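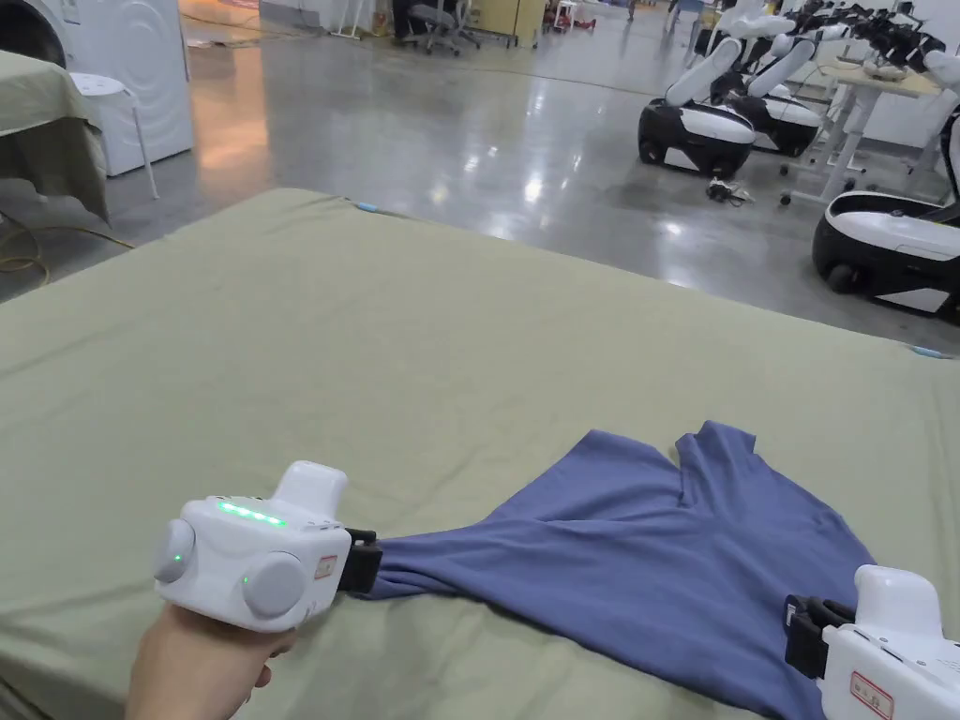
November 19, 2019

I have finally finished Nuala Keane's book on landlocked countries and I need to talk about it, because my sister has asked me very kindly to stop ringing her about Bolivia.

It's called No Coast, it's published by Madigan, and it runs to over 600 pages (I know, I know). I bought it in April thinking I'd dip in and out. I then read the first hundred pages standing up in the kitchen, put it away for the whole summer like an idiot, and tore through the rest in the last fortnight. If you have even a passing interest in why countries behave the way they do, please find a copy. Borrow it, buy it, whatever you like!

The idea is simple enough. Take away a country's shoreline and almost everything about its foreign policy changes. Every lorry of grain or barrel of fuel that goes in has to cross somebody else's land first, and that somebody knows it. So you have to get on with the neighbours, or at least with one of them, and you have to think about what you'd do if the one you rely on shut the road tomorrow.

The Bolivia section is superb. I knew vaguely that Bolivia lost its coast to Chile in the War of the Pacific in the nineteenth century. I didn't know how alive the thing still is. There's a Day of the Sea every March, and there's a navy, a real one, which sails on Lake Titicaca and the rivers. Last year the International Court of Justice ruled that Chile has no legal duty to negotiate over access to the ocean, and Keane is very good on what it's like when a country pins so much on a court and the court says no. She doesn't take sides, or if she does I couldn't spot it. I came away feeling I understood both governments better and was slightly cross with each of them.

Then there's Ethiopia, which I think is my favourite chapter. When Eritrea became independent in 1993 the whole coastline went with it, and after the war that began in 1998 the trade that had used the Eritrean ports had to go elsewhere, mostly through Djibouti. So you have this enormous country depending on a very small one. Keane spends pages on the railway between Addis Ababa and Djibouti and I would happily have read twice as many. She writes about freight wagons the way other people write about cathedrals. With Abiy Ahmed winning the Nobel Peace Prize last month, for his efforts to settle the quarrel with Eritrea, it could hardly be better timed.

And doubly landlocked countries! I had never once thought about this. There are 2 of them in the world, places where you have to cross at least two borders to reach the sea, and they are Liechtenstein and Uzbekistan. I can't think of anything else those two have in common. I tried it on everyone at work and one person got Liechtenstein. (Well done, Adari.) The Caspian doesn't count, by the way, being closed in on all sides, and there's a lovely bit on page 153 about the years of argument over whether it is a sea or a lake. It matters a great deal, because the rules for sharing out what's underneath are different.

A few grumbles, to be fair. The maps are too small and they're all bunched together in the middle, so I spent a lot of time with two fingers stuck in the book. Moldova gets four pages, which seems mean when it has that tiny stretch of Danube bank with a port squeezed on to it. I'd have loved a proper look at that. The notes are a monster as well, all 1,491 of them, numbered straight through from beginning to end instead of starting again with each chapter. I did get used to it, and some of the best stories are hiding back there, so don't skip them.

I also wish she'd said more about the countries in between, the ones with the ports. We hear plenty about what it's like to depend on a neighbour's harbour and less about being the neighbour, with somebody else's lorries wearing out your roads and somebody else's quarrels turning up at your docks. There's some of it in the Djibouti pages, and it made me want a second book.

Next up is something on the Danube, if I can find one that isn't mainly about castles. I've asked the second-hand shop in Gimham to keep an eye out. Suggestions in the comments please, the longer and drier the better! And if anyone has read a decent history of Paraguay, I'd love the title, as Keane has sent me off down that road too and the library only had one, which is out until after Christmas.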